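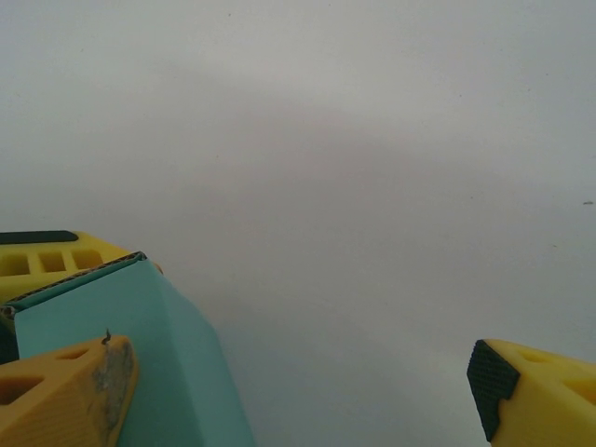 Background

Kandska is an online survival shooter that has been out long enough to have regulars who hate every patch. Its October update, Flarano, added a second map and moved the whole loot system over to something the studio calls adaptive drops. According to the patch notes, the game watches how you play and gives you gear that fits. I doubted this when I read it and I still doubt it, but my course project needed a question, and this one could at least be tested with a keyboard and a lot of evenings.

The claim is vague in a way that suits the people making it. "Fits" could mean anything. If I use a bow all night and get a bow, the system takes the credit. If I get a shotgun, it is "encouraging variety," which is also in the patch notes.
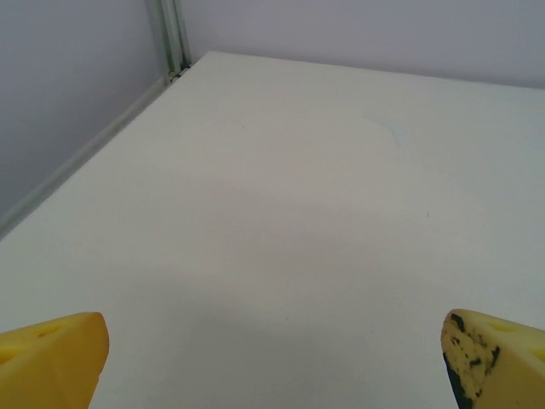
Kieran Hartley thought I was being unfair, and told me that his drops had clearly changed after the update and that he got sniper parts nearly every match. I asked if he had kept a record. He had not.

Method

I played 80 matches on the new map with two accounts, 400 chests in all, 5 per match. On the first account I only used close-range weapons. On the second I only used rifles. I wrote down the weapon class in each chest before picking anything up. Both accounts started fresh, and I stayed on the Grodham server the whole time, so any regional differences should not matter.

The weak point is me. I am a worse rifle player, and if the game looks at kills and not at what you carry, the second account gave it very little to look at. I also changed my opening route after the first 6 matches, when I noticed I was landing in the same barn each time.

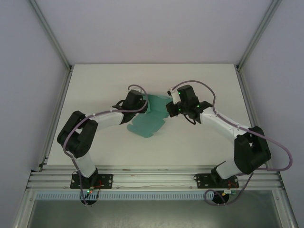 Those early matches are still in the totals, and taking them out does not change the picture. The close-range account found slightly more close-range weapons than the other one did, but the gap is small enough that I would expect to see it from luck. Rifles turned up on both accounts at nearly the same rate. Armor showed no pattern I could find.

Discussion

I can't say adaptive drops don't exist. They may need more matches to kick in, or they may only affect rare items, which I hardly saw. What I can say is that a normal player would never notice them over this many games, and the trailer promises that you will notice right away.

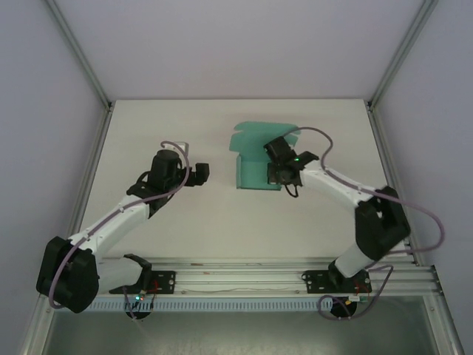

Mensah read a draft of this and objected that I had tested the chests but ignored what enemies drop, where the system might be doing most of its work. That is fair. I left enemy drops out because they vanish fast and I kept missing them. A second round should record the screen and go through the footage afterward.

Until then I would treat the Flarano patch notes as advertising.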